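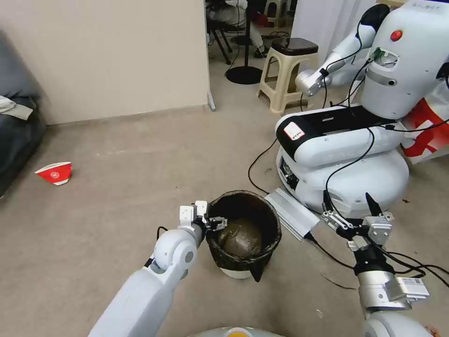 The first thing my robot ever did on purpose was wave at my mother, and she did not wave back. She was holding a casserole. I still think about that.

By the time summer came around I had two of them, which sounds like showing off until you know how it went. I'd bought a batch of parts from a shop called Zerkar that was closing down, and the man at the counter threw in a second torso for 20 dollars so he wouldn't have to carry it to the van. So I had one good robot and one that was mostly good intentions. I named them Vullano and Segura, after the two streets I grew up on, and I put them in the living room, where the carpet was.

Carpet is a terrible idea, by the way. Wheels hate it. Static loves it.

Tiburcio Meléndez lived downstairs and had spent half his life fixing elevators, so he came up whenever he heard something hit the floor. He'd stand there in his socks and say, "What is it supposed to be doing?" and I'd tell him, and he'd look at the robot the way you look at somebody else's kid in a restaurant.

"Trash," I said that evening. "It's supposed to be doing the trash."

"You have hands."

"I know I have hands!"

The trouble was the bag. A bin is easy, a bin stays where you put it, but a bag is a different shape every time you breathe near it. Vullano would come down over the rim with the left gripper, very slow and serious (I had the speed set at 60 because at 200 it had once punched the sofa), and the fingers would close, and there'd be nothing in them. Or there'd be a whisper of plastic that slid right out again. I moved the wrist. I moved the bin. I lay on my stomach with my cheek on the carpet trying to see what the robot saw, and what I saw was a lot of crumbs.

"Elevator doors," said Tiburcio, after the ninth or tenth miss. He had taken over the good chair by then.

"What about them?"

"People think the door is looking for you. The old ones, they don't look. They push a little, and if something pushes back, they stop. You're making him look too hard. Let him push."

I told him it didn't work like that. Then I sat there for a while and was annoyed, and then I opened the laptop and took out 800 lines of code that I'd been really proud of, the whole business of finding the edge of the bag, and I put in something so dumb I didn't want to save it under my own name. Go down. Push. When you feel something, close. I called the file stilledari, which was what my grandmother used to shout when she dropped a stitch. I don't believe it's a word.

Vullano went down. It pushed. The motors made that little hum they make when they're leaning on something, and the fingers closed, and the arm came up, and the bag came up with it, all lopsided, hanging there like a cat that doesn't want to be held.

Neither of us said anything. I was afraid to breathe on it!

"So now where does it go?" Tiburcio asked.

And I hadn't gotten that far. I had spent months on picking it up and not one minute on where it went next. The arm stayed in the air with the bag swinging from it, and Segura stood across from us with its own arm out, which was just how I'd left it after a test that morning, but it did look like it was offering.

"Give it to the other one," he said.

"The other one can't do anything yet."

"He can hold a bag. I was married to a man who could only hold a bag. Eleven years."

So I drove Vullano across the carpet an inch at a time with the arrow keys, with Tiburcio walking alongside holding up the cable like the train on a wedding dress. It took forever. The wheels stuck on a seam and he gave the base a nudge with his foot, very gentle, the way I guess he used to talk to elevators. The two grippers met over the rug. One closed. The other opened.

My phone rang right then and it was my mother, wanting her casserole dish back.

"Did you eat it?" she asked.

"We're in the middle of something, Ma."

"Who's we?"

I looked at Tiburcio, who was still holding the cable over one shoulder, and at Segura, who had the bag.

"Come over," I said. "Bring your shoes you don't care about."

Contact | © July 2026, all stories by the author | Back to top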